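Wrist Views from the Button-and-Bottle Study

Hi, and welcome to the small picture page for our Hillora project! I promised a few people at the Dellby workshop that I'd put some of the wrist views online, so I finally sat down on Sunday with a big mug of tea and did it. The short version of the work: we train one policy to reach for things on a table, and we wanted to know how much it leans on whatever sits behind the objects. We have 2,178 episodes in the full set, and I have watched way too many of them.

The main trick is what we call the Tóth split (after the street our old lab was on). You sort the training clips by how much of the wall the wrist view takes in, train on one half, test on the other, then swap. Simple to set up, and a lot slower to run than I told everybody it would be!

Bottle and button
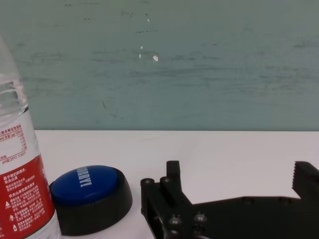 Water bottle, blue SORRY! button, gripper open.

I'm fond of this pairing because the two shapes ask for such different grasps, and they're nearly touching, so there's not much room to be sloppy. Clear plastic is a pain for our depth estimates (the ribbed neck especially), while the red part of the label is easy for the tracker to hang on to. The policy trained on mixed views picked the right target far more often than the one trained on tight views only, and crowded layouts are where the gap was widest.

Then there are the views with a lot of wall in them. I wanted to throw these out at the start, I really did. We ran it both ways, once with 1,000 episodes that had them and once with 1,000 that didn't, and the set with the wall views won. My best guess is that the scuffs and the little white specks give the network something to hold on to when it works out which way the wrist is tilted. We blurred the wall in software as a check and the tilt error went up, which made me very happy for a whole afternoon.

Wall, tabletop edge on a slant, both fingers spread wide.
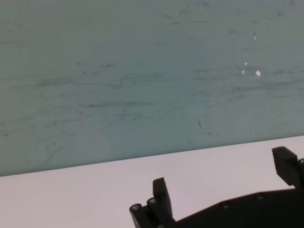 What's next

More clutter, and a second wall color. Grustalo (our labeling tool) still has 28 open bugs, so the remaining 1,142 episodes are getting tagged slowly. I'll add more pictures once those are through, probably in July. The write-up has the full tables if you like tables!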